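About Skummont

Skummont supplies cleaning cloths and surface-care sets for office kitchens and canteens. The firm was set up by Sharada Lobo and Padmavathi Pinto and stocks 100 lines, sold in cartons of 1000. Dark grey cloths are the main seller.

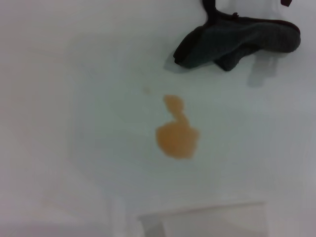 Orders placed by noon on Friday leave the Tondik store the same day. Trade accounts are handled by Zulmira Veloso.
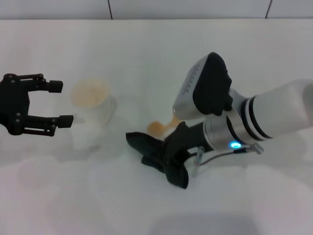
Our care notes cover tea and coffee stains on white tabletops and crockery. An orange-brown residue inside a white mug should be soaked before wiping. Use a separate cloth for the table.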